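Swap Shelf Finds a Home on Urkside

Saturday, June 16, 2018

If you've walked down Urkside lately you'll have noticed the paper is finally off the windows of the old shoe repair place. The Wivthorpe Swap Shelf opens there this morning at ten, and I got to poke around on Thursday evening while they were still filling bins. I went in meaning to stay five minutes and came out after dark with a pie tin.

For anyone who missed the earlier pieces, the idea is pretty simple. You bring in stuff you don't want, you take home stuff you do, and no money changes hands. It ran out of the back of the Pyo café for two winters, one Sunday a month, until the pile got so big you couldn't reach the restroom. The new place used to be a cobbler's from 1983 until it closed last November, and it still smells a little of polish (I like it, my sister does not).

The big change is the sorting. At the café everything went on two long tables and you dug. Now there are shelves down both walls for books, dishes and linens, and the small odds and ends go in bins. They've had 2574 things dropped off since the call went out in spring, and somebody has written every one of them down in a ledger, bless them. Of those, 472 were books and 126 were mugs. I can report that a good number of the mugs have cats on them.

The bins are my favorite part. Kitchen things and workshop things were supposed to be kept apart, and there was a sincere try at it, but the leftovers go into what everyone was calling the mixed bins, and those are just a joy to look into. A red-orange tool in with a yellow corn cob and a plastic cup! You never know what you'll find next to what, and I think that's half of why people stood around at the café for an hour with their coats on.

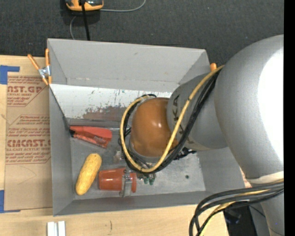
I asked whether the mixed bins would get tidied up later and the answer was a flat no. The shelf folks tried it once at the café, with labels and everything, and people stopped looking. So they stay mixed. The bins are the plain gray kind with tall sides, so bring the kids but expect to lift the smaller ones up.

A few practical things. Drop-offs are at the side door on the alley, not the front, and only while the place is open. They can't take mattresses, paint, car seats or anything with a frayed cord. Clothes are fine if they're clean. There's a limit of six items out the door per visit, except books, where you can take what you can carry. Tools with blades go to the desk and you have to ask for them.

Fosance, the hardware store on the corner, gave the shelving and is letting people use its lot on Saturdays. Please park nose in, because the delivery truck still needs to get around back.

Hours are ten to four on Saturdays and four to seven on Wednesdays. If today goes well there may be a Sunday too, though they want to see how many people turn up first. There will be lemonade until it runs out. I'm taking back a waffle iron I picked up at the café last year and have used one time. It makes very good waffles and I just don't want to wash it.

Filed under: Around Town, Free Stuff, Urkside

Comments (4)

porchlight_jo: Six items is plenty. I came home from the café one with eleven and my husband made me take nine back.

Dunmore Ave: Is the alley door okay for a wheelchair? The front has that step.

twocatsandacanoe: @Dunmore Ave the alley side is level, I dropped off some pans last week and rolled a cart right in. Gravel's a bit loose by the dumpster, though.

R.T.: Whoever gets the waffle iron, the light on it sticks. That was mine originally.

More from Around Town
Urkside crosswalk repainting pushed back a week
Pyo café adds early hours for summer
Library book drop closed for repairs
Wivthorpe pool passes on sale now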